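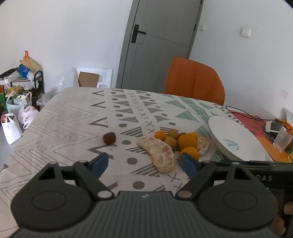
How to Plan a Prayer Station Evening for Families

By Elspeth Morrison

If your church has never tried a prayer station evening, I do hope you'll give it a go! We held our first one in March at Paucar Street Chapel, with 17 families and a good deal of running up and down the stairs, and people still bring it up over coffee (usually the part with the pebbles).

The idea is simple. Families wander between stations at their own pace, and each station gives them one thing to pray about and one small thing to do with their hands.

Step 1: Pick your stations

Six is plenty. Ours were thank you, sorry, our neighbors, people who are sick, the wider world, and a quiet one with nothing but cushions and a psalm. The quiet one was my husband's idea and I was doubtful, but the teenagers hardly left it.

Step 2: Write the cards

Keep each card to a Bible verse, a sentence or two of explanation, and one instruction. Read them aloud to a seven-year-old before you print them. Amparo Sotelo did this for us with her grandson, who wanted to know what "intercede" meant, and so that word went in the trash.

Step 3: Gather your bits and pieces

Pebbles, sticky notes, a big paper map, crayons, a bowl of water. Put out more pebbles than you think you'll need - small children take them home in their pockets.

Step 4: Lay out the room

Leave space for strollers and wheelchairs between stations, and keep the sorry station away from the door, where people feel watched. Put the water on something low and steady with a towel underneath.

Step 5: Open and close together

Start with one song everybody knows and a short welcome. Then let people roam for forty minutes or so, playing soft music if you like. Ring a little bell when it's time to come back, say the Lord's Prayer together, and bring out the cookies.

Leave the sticky notes up until Sunday if you can. Ulises Ospina read a few of ours during the service, with no names given, and we prayed through them all over again.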